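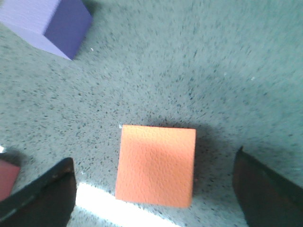

2. Planning Your Purchase

Read this section before you send an order form. It covers one Kastbridge arm with a wrist camera and two-finger gripper, used for block pick-up work.

2.1 Set the budget

1. Write down your total. The starter worksheet assumes $3000 for one station.
2. Enter the arm and controller first. The list price is $1658 and includes the power supply.
3. Enter the gripper and wrist camera kit next, at $700. The two are sold together.
4. Put what remains toward the table, lighting, spare fingers and shipping.

Note: Prices are those in effect on January 19, 2022. Quotes issued before the March price list will be honored.

2.2 Choose the work pieces

1. Start with foam cubes. They are cheap to replace and easy on the fingers.
2. Measure the widest piece you plan to pick. The open gripper must leave clear space on both sides of it.
3. Buy more than one color if you plan to sort.

Caution: Do not order fingers by the photo in the catalog. Check the opening width on the Gotarell data sheet. Fingers that have been cut or drilled cannot be returned.

2.3 Plan the surface and lights

1. Pick the work surface before you pick the lamps. A speckled surface is fine for foam cubes in solid colors.
2. Look at the wrist camera view with the lights you already own. Strong light can wash out a strip of the surface right where the gripper closes.
3. If that happens, add a diffuser to the order. Leave the second lamp for later.

2.4 Spares and lead time

1. Order one spare set of fingers per arm. Finger tips scuff with use and are not covered by the warranty.
2. Allow 5 weeks for delivery. Fingers ship separately from Skendunis.
3. Send the finished worksheet to Hermine Steiner in orders. Questions about fit go to Jabari Mfaume.

Continue to Section 3, Unpacking and Mounting.

Share 14
Comments 3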